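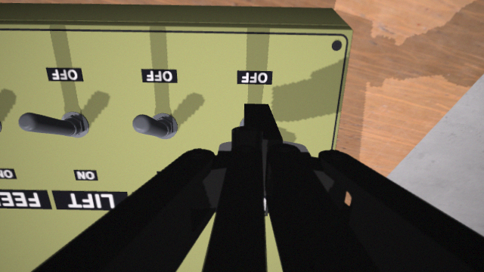 # Give me back the off switch

My dishwasher has no off switch. It has a touch strip, and if you hold your thumb on the right part of the strip for 3 seconds the light goes out, but the thing is still awake. It is still on the Wi-Fi. In February it sent me a message at two in the morning to say that it was low on rinse aid.

I bought it from Turnora after reading over 200 reviews, and I don't remember one of them mentioning how you turn it off. They talked about the app. The app is called Clida and it wants my location, my contacts and a password with a symbol in it. I have so far refused the contacts, and it asks again every time I open it.

The sales pitch for all this is that we save energy. Maybe. I'd like to see the math. A machine that sits there listening for my phone all night is using something, and the company's own leaflet gets vague right at the point where a number would be useful. "Low-power standby" is what it says. Low compared to what? My old dishwasher had a chunky button that went clunk, and after the clunk I had no questions.

I hear the safety argument too, that people forget to turn things off and the smart version catches it for them. I'd believe that more if the smart version didn't depend on a server someplace. Bajpai sold a space heater on the same promise, and the winter the service went down my sister-in-law stood in her hallway pressing a picture of a button on her phone. Then she pulled the plug. The plug worked fine.

What bothers me is how easily we went along with it. A switch with OFF printed next to it is a kind of agreement between you and the maker. They sold it, you own it, you get to stop it. A light that dims when you ask nicely is some other arrangement, and I don't recall being asked to sign up for that one, unless it was in the Clida terms, which run to 4000 words and which I quit reading at the part about "partners."

I'm told Misia is bringing out a washer with real knobs, as a premium model. So the knob, the cheapest part on my mother's machine, is going to be a luxury extra. I'll probably go look at it. I'll want to know if the knob cuts the power or just sends a polite request to a chip, and I don't expect the salesperson to know.

Until then there's a power strip behind the dishwasher with a rocker switch on it. I have to lie on the floor to reach it.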